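My PC sounded like a hair dryer, so I finally did something about it

28 July 2024

If you've been on a voice call with me at any point since January, you already know about the noise. Woo-jin Ha started muting me. Not the other way around, him muting me, whenever I started up anything with more than a handful of polygons in it. I'd be mid-sentence, telling everyone where the sniper was, and then a friendly little message would show up in chat saying "you're a vacuum again."

So! A whole weekend of my life went into making a graphics card quieter, and since I complained on this blog about the card when I bought it, I figure I owe you the follow-up.

Quick recap for anybody new. I bought the card used from Jairo Pacheco, who had upgraded and wanted the old one out of his closet. It's a Lillier card, one of the short ones with two fans, and I picked it mostly because it fit my case with a little room to spare. Performance has been great. No complaints there at all. But the fans on this thing have two moods, off and panic. The second the temperature creeps past some magic number, they go from nothing to 3000 rpm, stay there for a bit, drop back to nothing, and then do it all over again. The up and down was worse than the loudness, really. I could have gotten used to a steady roar (I grew up next to a car wash).
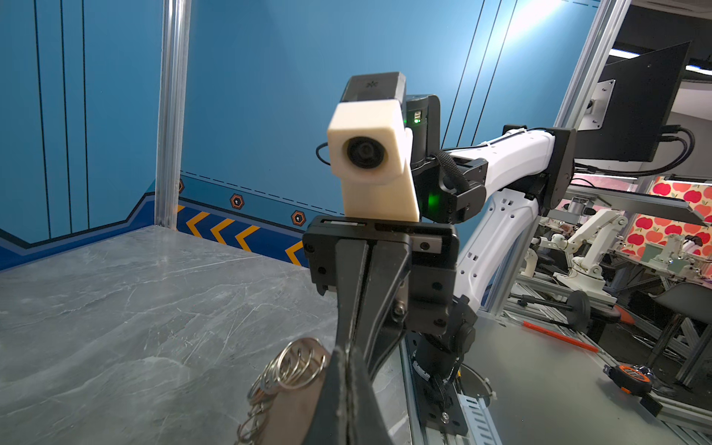

Metal rings and a tan tag beside the gripper finger.

My first idea was dust, because my first idea is always dust. I took the card out, blew it clean, wiped down the fan blades with a cotton swab, and put it all back together feeling very smug. It was exactly as loud as before. There was barely any dust in it to begin with, Jairo keeps his stuff a lot cleaner than I do.

Second idea was paste. Macarena Aravena has been telling me to repaste the card since the day I brought it home, and she's usually right about this kind of thing, so I ordered a tube of Cludura and watched a couple of videos at double speed. If you've never opened up a graphics card, it's less scary than it looks, but please go slow when you lift the cooler. The fan cable is short. Mine was still plugged in when I pulled, and I heard a tiny click that took a year off my life. Everything was fine, the plug had just popped out by itself, but I sat down on the floor for a minute after that.

The old paste had gone crusty and there was a bald patch toward one corner of the chip. I cleaned it off, put the new stuff on, tightened the screws a little at a time in a cross pattern, and plugged everything back in. Temperatures under load dropped by 9 degrees! I was so happy. I sent a screenshot to everyone, including my sister, who does not care.

And it was still loud. Cooler, sure, but the fans kept doing their panic thing, only slightly later than before. Off, 3000, off, 3000. This is the point where I nearly bought a whole new card, and had one sitting in a cart overnight.

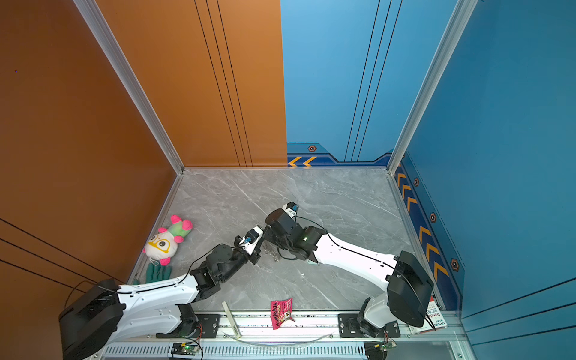
A pair of robot arms on the front rail, with the orange wall at left and the blue one behind.

What saved me was Ruth Arboleda leaving a comment on my last post (thank you Ruth!!) asking if I'd ever looked at the fan curve. I had not. I knew fan curves existed in the way that I know tax brackets exist. If you're like me, a fan curve is just a line on a chart that tells the fans how fast to spin at each temperature, and the line that came with my card looked like a staircase with one enormous step in the middle of it. No wonder.

So I grabbed a free tuning program and started dragging dots around. I made the line a gentle slope, had the fans start earlier and slower, and capped the whole thing at 2000 rpm to see what would happen. Then I ran the ugliest, heaviest game I own for an hour and stared at the temperature readout instead of playing. It held! It was a bit warmer than with the fans going full blast, of course, but well within what the card is supposed to put up with, and I could hear the refrigerator in the next room. I had forgotten we had a refrigerator that hums.

The other setting you want to find is called hysteresis, a word I had to look up and have since forgotten how to pronounce. It makes the fans wait until the temperature has fallen a certain amount before slowing down, so they don't hop up and down every time you open a menu. I set mine to four degrees. Without it, even my nice new slope had a sort of breathing sound to it,

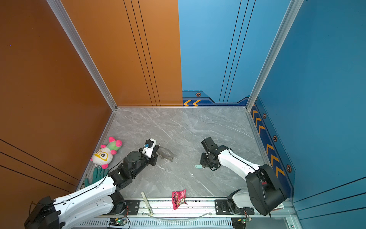
which was almost more annoying than the original problem because it was so quiet that I kept listening for it. You know how once you hear a drip you can't un-hear it? Like that. With the setting on, the fans pick a speed and mostly stay there.

A couple of things I'd do differently. I'd try the software first, obviously, it's free and it took me less time than finding the right screwdriver did. I don't regret the repaste, since the lower cap on the fans might not have worked with that bald patch on the chip, but I did it for the wrong reason. I'd also write down the original settings before messing with them. I didn't, and when I wanted to compare I had to hit the reset button and lose my new curve, and then I built it again from memory, badly, and then again a bit less badly.

Oh, and make sure the program starts up with the computer! I rebooted the next morning and got the full hair dryer treatment and thought I'd dreamed the whole thing.

A few of you asked about coil whine on this card. There's a little bit on loading screens when the frame rate goes wild, and capping the frame rate fixes it for me. Eliécer Huaranga has the same model and says his is dead silent, so it may be luck of the draw.

Next on the list is the case fan at the back, the Zosano one, which has started making a ticking sound now that I can hear it. Woo-jin says he can't pick it up over the mic. I'm going to oil it anyway.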